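Slow Internet in Student Housing: A Survey of Triltholm Hall

Introduction

Students at Triltholm Hall complain about the internet most evenings. Our group wanted to know if the building's line was too small or if the trouble was inside the rooms. The hall buys its service from Dristance and pays 3,000 dollars a month for it.
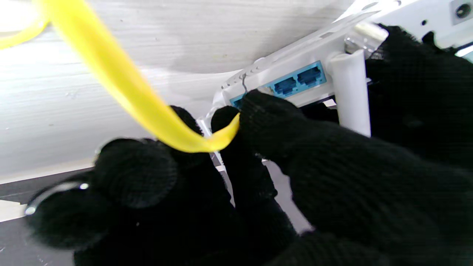
Method

We asked 40 residents to run a speed test at 9 p.m. for one week in November, first over Wi-Fi and then with a cable plugged in. A bright yellow Ethernet cable like this one is easy to follow behind a desk, so we asked people to use that color if they could. Ten dropped out, which left 30 full sets of results.

Results

Wired speeds stayed close to what Dristance promises. Wi-Fi speeds fell by more than 40 percent on the upper floors. Rooms near the Solberg Street stairwell did worst. 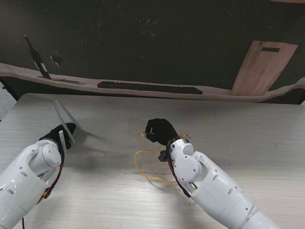
Rirner, the company that manages the hall, replied that the access points upstairs are older and will be replaced over the summer. It did not agree that the stairwell matters and asked for the room numbers. We sent them in December.

Limits

Most residents tested on one laptop only. We did not test phones.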